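Ticket 660: Wrist view blocked during remote demos in the sim
Opened by: Nele Böttcher. Assigned to: Ingeborg Eichhorn. Status: closed, grudgingly

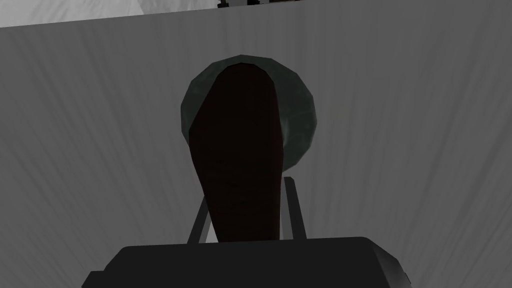 Can we keep the demos already recorded with the old wrist view?
Keep any where the operator drove from the overhead view, and re-record the rest. If the person steering couldn't see the target, the policy won't learn to find it either.

Nele, 09:40
Task is the Stokness placing job, driven by remote from the Eltlow desk. Once the brown thing is in front of the gripper I get a fine view of the brown thing. The disc on its stand is behind it and I see a rim. I have been steering by the rim, like parking a van by listening for the wall.

Ingeborg, 10:15
Which build? And is the hand controller scaled one to one?

Nele, 10:22
Olura build 18, August settings. Scaling is one to one. I checked it twice, the second time out of spite.

Ingeborg, 11:05
Tried from here. Moving the wrist camera up helps until the wrist turns, and then it helps the other way. Tilting it further down gives a superb study of the gripper housing. Put it back.

Ingeborg, 11:50
Looked through the log. Of 3,585 recorded steps in the last run, over half are you creeping forward and stopping. The policy has picked this up beautifully. It now creeps forward and stops.

Nele, 11:58
So it does learn from me. Touching.

Ingeborg, 13:30
Fix, in order:
Show the overhead view large on the operator's screen, wrist view small in the corner.
Record both views, and check both are ticked - the second box unticks itself after a restart.
Approach from the side, then turn the wrist for the last bit.
If you lose the disc, stop and bin the take. Don't save it "for variety".

Nele, 15:10
Did six takes that way. Kept five, binned one where I sneezed on the controller. Much less creeping. The Ackermann pedal still drops out if you lean on it, but I gather that has its own ticket.

Ingeborg, 15:25
It has had its own ticket for a long time. Closing this one. Retraining on the new takes tonight, old ones moved to the folder marked "rim".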